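Flallow list: Re: open day at Birkunon, worth the drive?

On a March evening, a list member wrote:
> Did anyone from here get to the Birkunon open day? I had a ticket and a
> flat tire. Mostly I want to know about the kitchen demo. The flyer
> said "a robot at home in your home," and I'd like to hear whether I should
> be excited or hide the good plates.

Your plates are safe. I went, I ate the free pretzel, and I stood behind the rope with up to 60 other people in a room meant for half that.

The talk came first and ran long. We learned that the Drumari controller has been through 533 practice runs on the kitchen setup, a figure that got its own slide, and then a second slide in case we'd missed the first one. There was a short video with piano music. Then they let us through to the kitchen, which has a nicer backsplash than mine and a marble counter I'd be afraid to set a cup on.

The job was the drawer. It's a light wood box with a long bar for a handle and a bag of something pale inside, and the arm comes down at it from overhead. If you've never seen a grown crowd hold its breath over a snack drawer, I recommend it. The staff were good about questions and would talk about grip force for as long as you could stand up. 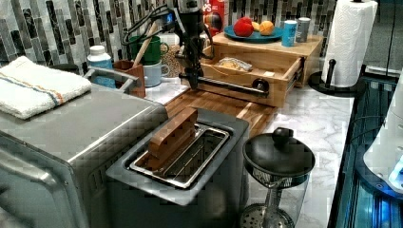

Drawer partly open, with fruit on the lid of the box. The next one is the wrist camera, with the cutting board taking up most of the upper half.

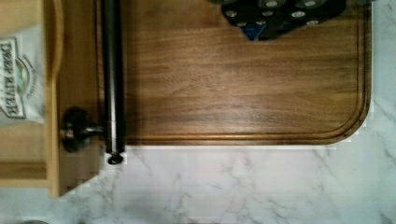
I asked how it finds the handle if you move the box a couple of inches. The answer was friendly and contained the word "roadmap" 2 times. I also asked about price and was given a tote bag.

Worth the drive? If you're within an hour, yes. Park on the Noonan side, because the main lot fills up early and the overflow is a field. Bring a sweater too, they keep that room like a meat locker.

Noonan Bench Rat replied:
Was in the group after yours, I think. I'd be kinder about the roadmap answer. Thin round handles are miserable to grab, and a drawer that sticks halfway will fool your force readings every time. Our club arm still yanks the whole cabinet along with it. I did ask whether they'd share the run logs and was told to email, so I've emailed. If they send anything I'll post it here. Also, you got a tote bag? I got a pen.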